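Floswood Eye Care
Frequently Asked Questions

Hello and welcome! We get a lot of the same questions at the front desk, so a few years back we started writing down our answers, and this page is what it has grown into. Please read as much or as little of it as you like. If your question isn't covered, call us or stop in at the Plulberg office and we'll be happy to talk it through with you for as long as it takes. Last updated 31 Dec 2024.

How do I know if my glasses fit the way they should?
The short version is that you should mostly forget you're wearing them. The bridge should sit evenly on your nose without pinching, the arms should run straight back to your ears without pressing on your temples, and your eyes should be close to the middle of each lens, a little above center for most people. If you're pushing your glasses back up every few minutes, or you find red marks that are still there an hour after you take them off, come and see us. Adjustments are free at both offices, and yes, that includes glasses you bought somewhere else.

My new prescription makes the floor look tilted. Did something go wrong?
Probably not! Your brain has gotten very used to the old lenses and it needs a little while to catch up. Most people settle in within a few days, and with progressives it can take a couple of weeks. Wear the new pair from the time you get up and try hard not to switch back and forth with the old one, tempting as that is. If things still look off after 11 days, call and ask for a recheck. There's no charge for it, and we'd much prefer to see you than have you put up with headaches. (If you have sudden flashes, a curtain across your vision, or real pain, please don't wait on any of this — call right away, or go to the emergency room if we're closed.)

What's the best way to clean my lenses?
Rinse first, every time. Run them under lukewarm water, put a small drop of plain dish soap on each lens, rub gently with clean fingers, rinse again, and dry with a clean cotton or microfiber cloth. Skip dish soap with lotion in it, which leaves a film that will drive you up the wall. Paper towels, tissues and the hem of your shirt can all put fine scratches in the coating, and so can window cleaner with ammonia. We know everybody uses their shirt. We do too, on bad days.

And the cloth? Do I need to wash that?
You do, and it makes a bigger difference than people expect. Wash it by hand or with a load of light laundry, leave out the fabric softener, and let it air dry.

Can you put new lenses in my old frames?
Very often, yes. Bring the frames in so we can look them over, because plastic dries out with age and sometimes can't take the stress of a new lens going in. New lenses in your own frames start at $97 for single vision. The work usually takes five working days, and you'll want a spare pair for that stretch. If you don't have one, tell us ahead of time and we'll try to plan around it with you.

Do you carry children's frames?
We do, and we have a whole wall of them at the MacDonald Street office, with a smaller choice at Plulberg. The Trurkine line with the bendy arms has been a favorite with parents of toddlers. Let your child pick the color if you possibly can. A pair of glasses that a child loves has a much better chance of being worn, even if it happens to be a shade of orange you would never have chosen yourself.

Is a hard case really better than a soft pouch?
For carrying in a bag or a coat pocket, we think so. A soft pouch keeps dust and scratches off, and it's perfectly fine for a drawer or a nightstand, but it does nothing when somebody sits on it. A hard case with a lining takes care of both. Fold the left arm first, then the right, and set the glasses in with the lenses facing up so they aren't rubbing on the bottom. Give the inside a wipe now and then too, as grit has a way of collecting in the corners. Every new pair from us comes with a hard case, and extras are $5 at the desk.

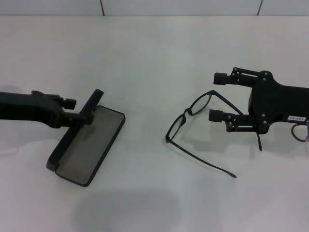
Czesław Mazurek wrote to us in November to say that he keeps one case in the car and one by the bed, and that he hasn't lost a pair since he started. His only complaint was that his prescription sunglasses, which have a big wraparound shape, wouldn't go into either one. We do stock a deeper case for those, so please ask, and bring the sunglasses along so we can try them in it before you pay.

Can I leave my glasses in the car in summer?
Please don't, case or no case. A closed car gets hot enough to craze the coating on your lenses — you'll see it as a web of tiny lines that no amount of cleaning will take off — and it can warp plastic frames as well.

A screw fell out. Can I fix it myself?
You can, if you have the screw and a steady hand, and the drugstore kits will get you through the weekend. Just stay away from super glue. It fogs lenses and makes a proper repair much harder. We replace screws and nose pads while you wait, and Idrisa Mabula at the Plulberg office keeps a drawer of odd sizes for older frames.

What do I do with glasses I no longer need?
Drop them in the box by the door at either office, scratched or not. We clean them up, read the prescription and pass them along. Cases are welcome too.

Do I need an appointment for an adjustment?
No, just walk in. Mornings before 11 are the quietest.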